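Ticket 666: Episode 5 synopsis shown under episode 6, and subtitles drifting
Opened by: Sânziana Bogdan
Product: Canenus (set-top app)
Status: Open, waiting on supplier 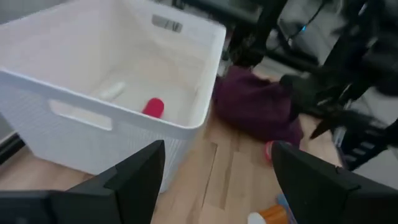 Original report

I'm watching the costume drama Hondetti, second series. Episode 5 is the one where the duchess finds the letters and leaves for Lisbon. The app gives me that synopsis for episode 5 and then again, word for word, for episode 6. The synopsis for episode 7 describes what happens in 6. So I've now had the old duke's death spoiled by a page that was meant to be telling me about a garden party.

Subtitles are also out. They start fine and by the end of the episode the line comes up well after the actor has said it.

I have restarted the box. I have restarted the router too, though I can't see what a router has to do with a duke.

Reply from Montri Phetsri, first line

Thanks for getting in touch. Please clear the app cache (Settings, Storage, Clear) and sign in again. This normally fixes out-of-date episode information.

Reply from Sânziana Bogdan

Done. Same text, same place. I didn't expect otherwise, as my sister gets the same thing on her tablet two towns away. Does clearing the cache ever fix this, or is it just what gets sent out first?

Internal note, Montri Phetsri

Reproduced on my own account. Episodes 5 and 6 carry the same synopsis, and everything after is one behind. Passing to metadata.

Internal note, Nipon Sukprasert, metadata

Synopses come from Zandar as a single sheet per series. Their sheet for series 2 has a duplicated row at episode 5. They say the sheet was corrected in June and that we must be reading an old copy. I pulled it again on 21 Jan 2026 and the duplicate is still there. I've sent them the row and asked which copy they think is the corrected one.

Not convinced by the June story. The later rows include a cast credit that wasn't in the version we had last summer, so somebody has edited this sheet since, and they left the duplicate in.

Internal note, Mayuree Onsri, playback

Subtitles are a separate fault, please don't close them together. Checked episode 6 from start to finish. In sync at the opening titles, 31 frames late by the last scene. A steady drift like that usually means the subtitle file was timed for a different frame rate, but the header says it matches. I don't trust the header. Episode 4 came from the same supplier (Briggs) and is fine.

Briggs suggested it was the viewer's television. We have 70 complaints on this episode, so that would be a lot of televisions. Asked them for a fresh file.

Reply from Surachet Noiphan, second line

Dear Ms Bogdan, we have found two faults and neither is on your equipment. We've asked both suppliers for corrected files. For now we have hidden the synopses from episode 6 onwards – the titles will still show. I can't give you a date.

Reply from Sânziana Bogdan

Hidden is better than wrong, thank you. Episode 8 still shows its synopsis on the "Continue watching" row, by the way. I covered it with my hand.

Internal note, Nipon Sukprasert

Confirmed, that row reads from a separate store. Cleared by hand for series 2. Zandar have replied "fixed". Pulled the sheet again and the duplicate has gone, but now there's no entry for episode 10. Sent back.

Internal note, Mayuree Onsri

New file in from Briggs. Same size as the old one, same drift. Asked whether they attached the right file. Leaving open.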